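Fostero Kitchen Swap - FAQ
Last updated 05/07/2026

What is it?
A swap for used kitchen stuff. Bring things you don't cook with, take things you will. No money changes hands.

Where?
Pindness Hall, side door on Lendano Street. Front door stays locked, don't bother knocking.

Do I have to sign up?
Yes if you're bringing more than one box. Otherwise just show up.

Is there a fee?
$2 at the door, cash. Pays for the hall. Kids free.

How do the points work?
One item = one point, doesn't matter what it cost. A point gets you one item. Sets count as one (lids go with their pots, please tape them on). Leftover points carry over to the September swap, keep your card.

How much can I bring?
50 items per household. We had to put a limit in after last fall, when 1028 things came in and most of the night went to sorting mugs.

What do you take?
Plates, bowls, pans, cutting boards, baking tins, utensils, jars with lids that fit. Clean and dry. Small chips OK, cracks not OK.

What don't you take?
Nonstick that's flaking. Loose knives (wrap the blade in cardboard and label it). Anything with a frayed cord. Opened food. Mattresses, yes somebody asked.

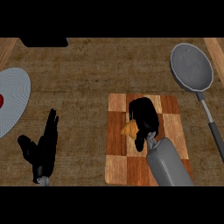
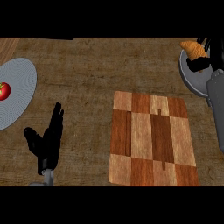
Plates like the ones shown: one point each.

Can I bring appliances?
Small ones, on the Fang Room table only. Theres an outlet so people can plug in and test. Nothing over 70 pounds, the stairs are narrow.

Can I hold something for a friend?
No. If it's in your bag it's yours, if it's on the table it's anybody's.

What if I get home and it doesn't work?
Bring it back next time, we'll give you the point back. No repairs, sorry.

Parking?
Street only. The lot behind belongs to the dentist and they do tow.

Can I drop off early?
Hour before doors open, side door. Don't leave boxes on the steps overnight, they get rained on and we end up tossing evrything.

What happens to leftovers?
Yours to take home if you want them. Whatever's left at closing gets donated. Bring your own bags, we run out.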